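デスク作業の書類整理 総合スレ
カテゴリ:オフィス・文具 > ファイリング
表示順:投稿が古い順

1 kamikuzu_b
共用デスクで印刷物を仕分けして、ドキュメントフォルダーに戻す手順を見直している。条件を書く。

・デスクは白の天板、壁付け。天板の奥にフタ付きの埋め込みコンセントがある
・フォルダーは蛇腹タイプ、スナップボタンで留めるベルト付き
・中身はA4片面の印刷物。本文だけのもの、表のもの、図版のものが混在
・ホチキス留めのものあり、クリップなし
・席は固定ではない。終業時に天板の上を空にする規則

現状は全部を天板に出し、並べて、見出しを見て、束ね直してフォルダーに入れている。時間がかかる。並べる工程を省けるか、省けないならどう並べるのが妥当か、意見がほしい。

2 tategaki
枚数は。

3 kamikuzu_b
案件による。少ない日は十数枚、多い日で70枚。

4 tategaki
十数枚なら並べる工程は不要。束を左手に持ち、右手で一枚ずつめくって、天板の二か所か三か所に落とす。見出しが用紙の上部にあるなら、上端だけ見えれば判別できる。全面を見せて並べるのは面積の無駄。

5 N_orimoto_ban
>>4
見出しが上部にあるとは限らない。表の用紙は表題が欄外に小さく入っているだけのことが多いし、図版の用紙は図そのものを見ないと何の資料か分からない。上端だけ見せる方式は本文の用紙にしか効かない。

6 tategaki
>>5
それは用紙側の問題。ヘッダーに資料番号を入れれば済む。

7 N_orimoto_ban
ヘッダーを入れられる立場の人間ならそうする。受け取った印刷物を整理する側には関係がない。

8 kamikuzu_b
ヘッダーは変更できない。印刷物は別の部署から来る。

9 gusset36
蛇腹の仕切りは何に割り当てているのか。そこが決まっていないと、天板の上でいくら並べても戻すときに迷う。

10 kamikuzu_b
割り当ては決めていない。届いた順に前から入れている。

11 gusset36
原因はほぼそれ。届いた順に入れると、取り出すときに全量を出す必要が生じる。全量を出すから並べることになる。先に仕切りの用途を固定する。

自分の割り当て(A4、蛇腹、共用席)
手前:未読
2番目:本文の資料(概要、目的、手順書)
3番目:表
4番目:図版、部品図
最後:返却待ち、廃棄待ち

内容別ではなく体裁別にしている。体裁は一目で判別でき、読む必要がない。判別に必要な時間が短い分類のほうが維持しやすい。

12 tategaki
体裁別は検索時に困る。案件Aの表と案件Bの表が同じ仕切りに入る。案件をまたいだ時点で破綻する。

13 gusset36
フォルダーは案件ごとに一冊という前提で書いた。複数案件を一冊に入れるなら体裁別は使えない。そこは同意する。

14 kamikuzu_b
一案件一冊で運用している。案件名はDundinton、Solness。後者はつづりが違った、Sollness。二冊ある。

15 N_orimoto_ban
並べ方について。実際の配置が分かる写真はないか。文章だけだとフォルダーを左右どちらに置いているのかも分からない。

16 kamikuzu_b
フォルダーは左。用紙は右側に出している。
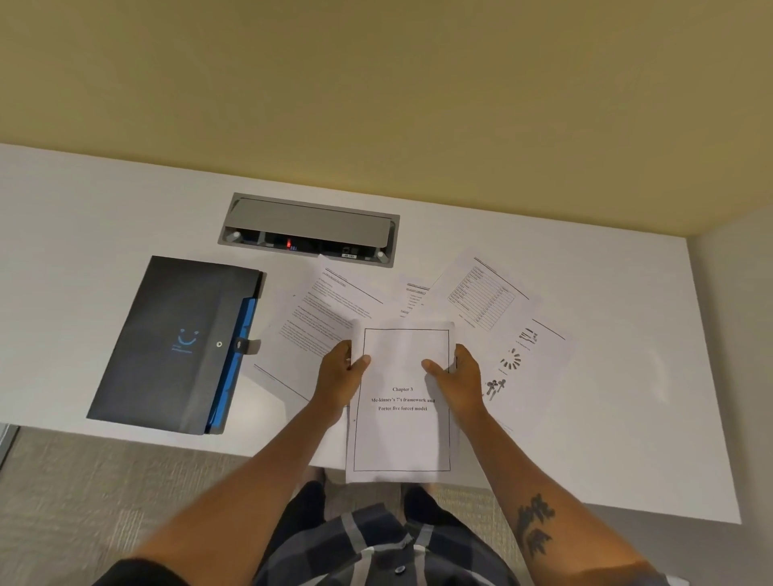
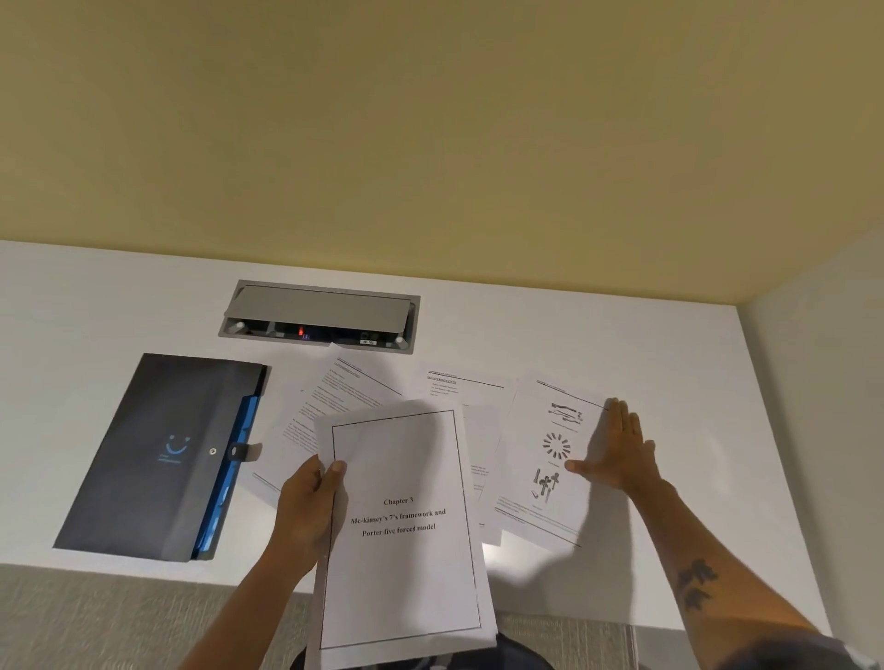
kamikuzu_b
スレッド作成者/書類管理担当

補足。2枚とも同じ席。フォルダーは斜め置きで、青い仕切りのある辺が用紙側を向いている。用紙は重なった状態。本文、見出しと短いリスト、表、図版が混ざる。見てのとおり、体裁で区別はつく。

17 gusset36
体裁別でいける。本文が詰まった用紙と表の用紙は離れた位置からでも取り違えない。2枚目の右端の図版は本文とも表とも見分けがつく。

18 N_orimoto_ban
指摘は三点。

一、フォルダーが斜め。天板の縁と平行に置けば右側の作業幅が増える。斜めに置いた長方形は、外接する矩形の分だけ場所を取る。
二、用紙の傾きがばらばら。回収時に一枚ずつ角度を直すことになる。置くときに向きをそろえておけば、束ねる動作は寄せるだけで終わる。
三、ベルトが留まっている。作業中は開けたままでよい。

19 tategaki
>>18
一と二は程度の問題。数枚しか出ていない状態で作業幅を論じても差は出ない。三は賛成しない。開けたままにすると、斜めにしたときに中身が滑り出る。共用席で席を立つこともある。

20 N_orimoto_ban
数枚ならそう。>>3に70枚とある。

21 tategaki
70枚を一度に天板へ広げる運用をやめるべきで、角度の問題ではない。

22 prollach_tana
横から失礼。埋め込みコンセントのフタが2枚とも開きかけになっている。用紙を奥へ送るなら閉めておいたほうがいい。半開きのフタは用紙の端が引っかかる。当方の事務所(Prollachの分室)では、フタの段差で端を折る事例が出て、奥行きの後ろ側には紙を置かない取り決めにした。

23 kamikuzu_b
フタは電源を挿すと閉まり切らない型もあると聞いた。この席のものは未確認。次回見ておく。

24 gusset36
ケーブル用の切り欠きがあれば挿したままでも閉まる。切り欠きがない型なら、作業中だけ抜くか、奥を使わないかの二択。

25 tategaki
奥を使わないに一票。手前だけで足りるように量を減らすのが先。

26 N_orimoto_ban
量の話ばかりだが、減らせるのか。>>8で別の部署から来ると書いてある。受け取り量は決められない。

27 tategaki
受け取り量と、一度に出す量は別。仕切り一つ分だけ出して、終わったら戻して、次を出す。仕切りが使われていれば可能。

28 gusset36
>>27
結局、仕切りの割り当てが先という結論になる。>>11と同じ。

29 tategaki
割り当てが必要という点は最初から否定していない。体裁別を疑っただけ。

30 kamikuzu_b
整理する。次の手順で試す。

(1)未読の仕切りから出す
(2)束は左手に持ったまま、右手で一枚ずつ置く
(3)置き場所は本文、表、図版。向きは天板の縁にそろえる
(4)置き場所ごとに寄せて束ね、該当の仕切りに戻す
(5)ベルトを留める

異論があれば試す前に書いてほしい。

31 N_orimoto_ban
(2)で左手の束が厚いと親指が疲れる。厚さで上限を決めておくといい。当方は片手で端を押さえて反らない厚さまで。それを超えたら二回に分ける。

32 prollach_tana
(4)の前に天地の確認を入れる。体裁別で束ねると上下逆の混入に気づきにくい。表の用紙は特に見落とす。

33 tategaki
見出しだけの用紙と本文の用紙は同じ扱いか。2枚目の中央にある、見出しと短いリストの用紙は、本文というより表紙か概要に近い。束の先頭に置くべき用紙だと思う。

34 kamikuzu_b
本文の先頭に置く。あの用紙の見出しはプロジェクトの目的。一案件に一枚付く。

35 gusset36
それなら本文の仕切りの一番手前で固定。案件名の確認にも使える。フォルダーの外側にラベルを貼らずに済む。

36 N_orimoto_ban
外側のラベルは貼ったほうがいい。二冊が同じ型なら、開けるまで区別がつかない。

37 gusset36
表面にロゴがあるので、その上に貼ると見た目が悪いと言う人が出る。背か裏面に貼る。

38 tategaki
見た目で決める話か。手に取る面に貼る。

39 kamikuzu_b
備品なので表面には貼れない。裏面に付箋で対応する。

40 Dzene_user
6月から似た運用をしているので数値だけ置いておく。処理総数1657枚、戻し先の誤りは36枚。内訳は表と本文の取り違えがほとんどで、本文中に小さい表が入った用紙が原因。図版の誤りはなし。

41 tategaki
>>40
その誤りは体裁別の欠点そのもの。混在用紙の規則がない。

42 Dzene_user
規則は後から足した。用紙の半分を超えて表が占めるなら表、それ以外は本文。足した後の件数は集計していない。

43 N_orimoto_ban
半分という基準は見る人によってぶれる。先頭の要素で決めるほうがいい。上から読んで最初に来るのが文なら本文、罫線なら表。

44 gusset36
表題の文が表の上に付いている用紙は全部本文になるぞ。

45 N_orimoto_ban
表題は文に数えない。

46 tategaki
例外を足し始めた時点で、一目で判別という利点が消える。

47 kamikuzu_b
混在用紙は当面、面積で決める。誤りが多ければ見直す。

48 prollach_tana
フォルダーの容量も見ておくこと。蛇腹は公称400枚でも、一つの仕切りに偏らせると口が閉まらない。体裁別は本文に偏る。

49 kamikuzu_b
公称枚数は手元の表示になし。偏ったら本文を二つの仕切りに分ける。

50 tategaki
分ける基準は。

51 kamikuzu_b
受領日の前後。区切りは 9/3/24 とする。この日に様式が変わっている。

52 Dzene_user
様式の変更日で切るのは妥当。見出しの位置が違うので混ぜると探しにくい。

53 N_orimoto_ban
手順(3)の置き場所の並びは固定にしたほうがいい。フォルダーに近い側から本文、表、図版。仕切りの順と一致させる。

54 tategaki
近い側に本文を置くと、枚数の多い束がフォルダーの右辺に当たる。ベルトの操作の邪魔になる。本文は一番遠い側。

55 N_orimoto_ban
順序の一致を優先する。右辺から手の幅だけ空ければベルトには当たらない。

56 tategaki
その幅を空けたら>>18の一で稼いだ分が消える。

57 kamikuzu_b
両方試す。Dundintonの分を近い側から、Sollnessの分を遠い側から。

58 gusset36
二冊で並びを変えると戻し間違いが増える。期間で分けて比較したほうがいい。

59 kamikuzu_b
了解。先に近い側からで始める。フタの型も確認したら書く。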